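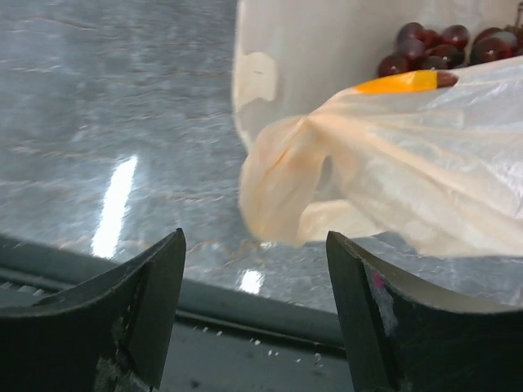

A little scuffed, like most things by December.

I have 2,477 unread emails. I know the number because my phone keeps it in a red bubble on the home screen, where other people have a picture of their dog. For years I treated it like the weather. Then last month I missed a message from my dentist, paid for a visit I didn't make, and decided it was time to clean house.

The plan was to unsubscribe from everything before lunch. I had coffee. I had a system, which was to start at the top and go down.

First up was Fedska, a store where I once bought a shower curtain. Fedska has written to me 147 times since, mostly to ask if I'm still interested in shower curtains. The unsubscribe link was at the very bottom in pale gray on slightly paler gray, and it took me to a page asking me to log in. I don't have a password for the shower curtain people. I made one, so now I have an account with Fedska, and they sent a very warm email to welcome me.

Cerkolberg was more polite about it. They let me go in two clicks and told me it could take up to 19 days to go through. I'd love to know what happens on day 11. They can send me an offer on garden hoses within four seconds of my looking at a garden hose, but taking my name off a list is apparently done by mule.

Then there was Rolivham, a hotel I stayed in for one night because of a canceled flight. Rolivham misses me. It says so in the subject line, usually at 3 a.m., and it wanted to know why I was leaving. The choices were "too many emails," "too few emails" and "other." I picked other and wrote a paragraph. It felt good – better than the hotel did, anyway.

By lunch I had gotten rid of 2 senders and signed up for one. I also found a birthday e-card from my aunt, which I'd never opened and which has since expired, so there's a phone call I get to make.

The bubble says 2,481 now. One of the new ones is from the dentist. I've put a star on it.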